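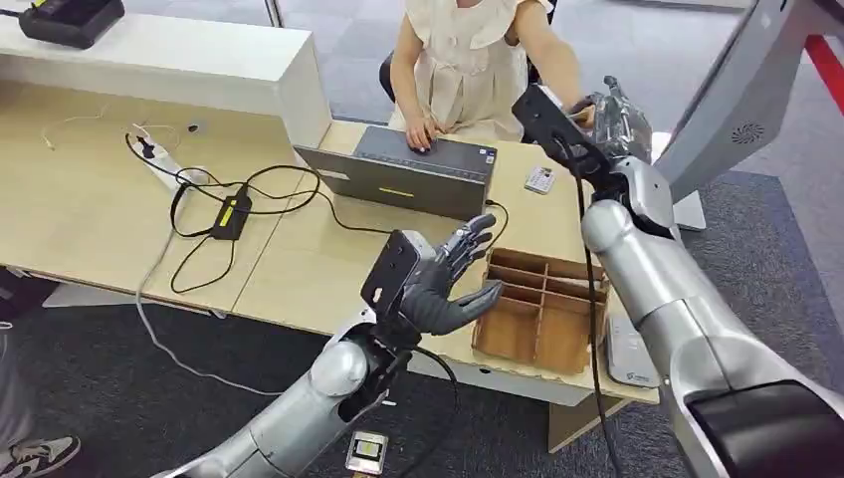 Page last changed: May, 14:20

We use cookies to remember your language. Accept / Settings

By the Etell docs desk – 2 min read

Section 4. Moving your mail archive to Hviid

Do this on a laptop or desktop, not the phone app. Plug in first.

1. Sign in to your old Drorness account. Settings, then Export.
2. Pick "All folders". Leave attachments ticked.
3. Set file size to 300 MB. Bigger parts tend to stall.
4. Save the parts in one folder. Don't rename them.

Note: drafts are not exported. Copy them over by hand.

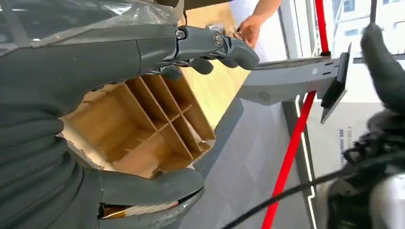

One reader wrote in that the export sat at 2,000 messages all afternoon and then finished by itself, so leave the window open before you start over.

5. Open Hviid, choose Import, point it at the folder.
6. Match the folders – Sent goes to Sent, Junk you can skip.
7. Press Start. Keep the lid open, sleep mode breaks teh import.

CAUTION: Do not close the Drorness account yet. Once closed it cannot be reopend.

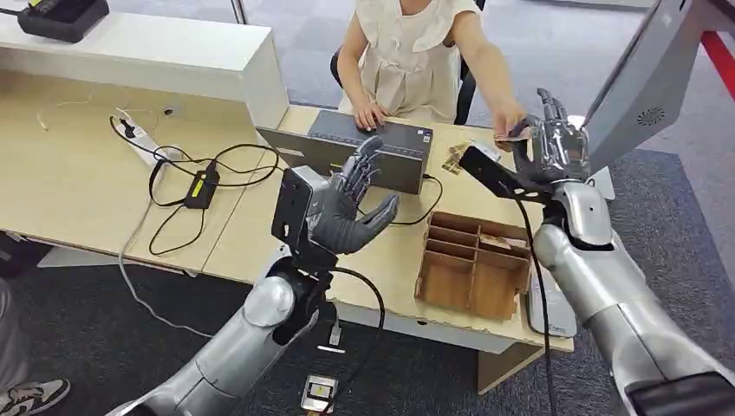

Can I keep using mail during the import? Reading and sending are fine, but don't move or delete folders until it's done.

8. Compare the totals. Our test box had 2,219 messages on both sides. If yours is short, run step 5 again – duplicates get dropped. 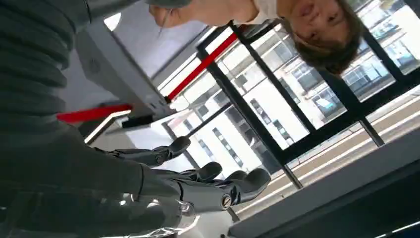

Etell Customer Setup Team, Sondness office

9. Turn on forwarding in Drorness. It runs for 182 days, then stops with no warning.
10. Update your sign-in address at the bank, shops etc.

Error "part missing": see Section 7.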